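Setup and Upkeep of a Simulated Mobile Manipulator
Term Project Report, Robotics Laboratory Course, Makowska Technical College

1. Background

Our group was assigned the Ninitz mobile manipulator model for the spring term. The model has a wheeled base, one arm and a two-finger gripper. It runs in the Florkora simulator on the lab server. Last year's group left us a working folder, but the model no longer loaded after the simulator was upgraded in February. The first part of our project was to get it running again. The second part was to write down how to keep it running, so the next group would not have to repeat the work.

We did not train any controller. All driving and arm motion in this report was done by keyboard or by short scripts with fixed targets.

2. Getting the model to load

The old robot file pointed to mesh files by full path, and the paths no longer existed on the server. We changed them all to relative paths. The base and the arm then loaded, but the gripper did not. Its fingers had been stored in a separate file under a different name from the one the robot file asked for. We renamed the file and kept a note of the change in the folder.

After this the robot appeared but slid slowly sideways when no command was sent. We first suspected the wheel friction. Changing the friction made the slide slower but did not stop it. The real cause was a small overlap between the collision shape of the base and the collision shape of the left rear wheel. The solver kept pushing the two apart, and the push moved the robot. We shrank the wheel shape slightly and put the friction back to the old value. The robot then stayed where it was placed.

3. Joint limits and gains

The arm joints had limits in degrees in one file and in radians in another. The simulator reads radians. One joint had an upper limit of 99, which looks reasonable in degrees but allows the joint to spin many times over in radians. We converted every limit and checked each joint by moving it to both ends by hand.

The position gain on the shoulder was set to 2000 in the old folder. With the new simulator version the arm sagged at full reach. We raised the gain to 3000 and added some damping. The sag went away and the arm did not shake. We left the elbow and wrist gains as they were.

4. The house

We used the Grotside house, a furnished single-floor layout with doors that lead out to a garden. It is a good test place for a robot this size. There is open floor to drive on, there are chairs and tables to steer around, and the walls give hard edges for checking contact. We loaded the house first and the robot second. Loading them in the other order put the robot partly below the floor, and it was thrown upward on the first step.

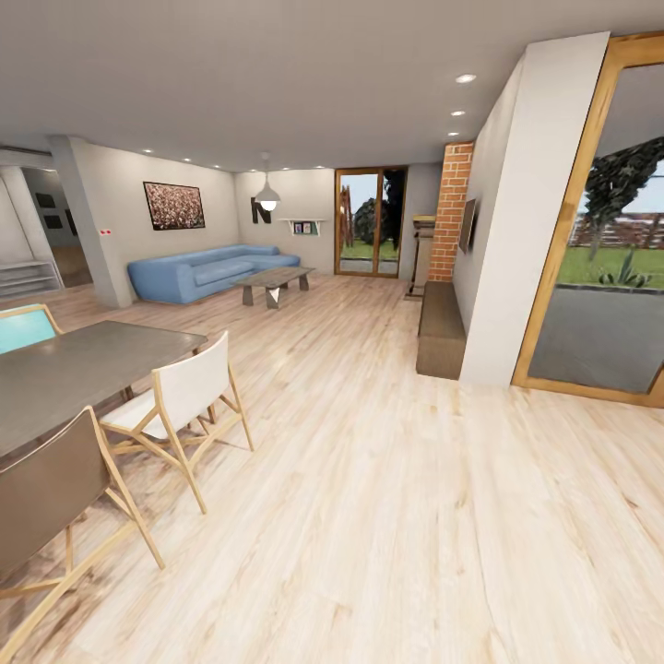
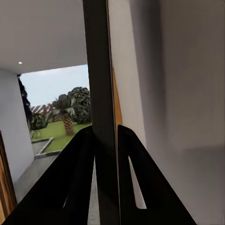 Views rendered in the simulated house.

Lighting was left at the default. We tried turning off shadows to save time on the server and got a small speedup, but edges between pale surfaces were harder to pick out when driving, so shadows went back on.

5. Wrist camera

The wrist camera took more time than any other part. Its position is given relative to the last arm link, and last year's group had entered it relative to the gripper. As a result the camera sat inside the gripper body and returned a black image. We moved it out in small steps until both fingers were in view and the space past the fingertips was also in view.

The near clipping distance also had to be changed. When it was too large, the parts of the fingers closest to the camera disappeared and the gripper seemed to float. When it was very small, distant surfaces flickered. We settled on a value between the two and wrote it in the settings file with a comment.

Driving close to a wall is still awkward with this camera alone. A plain surface at close range gives the driver very little to judge distance by. In our runs the driver kept a second, wider view open and used the wrist view only for the last part of the approach.

6. Gripper check

The two fingers are meant to move together. In the file they are separate joints, and a mimic setting ties the second to the first. The new simulator version ignored this setting without printing a warning. Only one finger moved. We replaced it with a constraint between the two joints, which the simulator does support.

We then opened and closed the gripper with nothing in it and plotted both joint positions. The two lines matched except for a short lag at the start of each motion. We think the lag comes from the solver settings, but we did not have time to test this.

7. Maintenance routine

The routine we ended up with is done at the start of every session, before any driving.

Load the house, then the robot.
Let the simulation run with no command and check that the base does not move.
Move each arm joint to both limits.
Open and close the gripper and watch both fingers.
Check that both fingers show in the wrist view.
Save the settings file under a new name before changing anything in it.

We added the last item after one of us overwrote the working gains and we had to type them in again from a printed plot.

8. Problems still open

There are 3 known problems. The gripper lag is described above. The base sometimes catches on door thresholds when it crosses them at an angle, though it crosses straight on with no trouble. We believe the wheel shape is too coarse, and a rounder one should be tried. The last problem is that the simulator uses more memory each time the house is reloaded, and it has to be closed and restarted after a long session. We found no setting that changes this.

9. Files handed over

The project folder contains the corrected robot file, the gripper file, the settings file with comments, the joint plots and the start-of-session script. The old files are in a subfolder and should not be loaded. The script expects to be run from the top of the project folder and will stop with a path error if it is started from anywhere else.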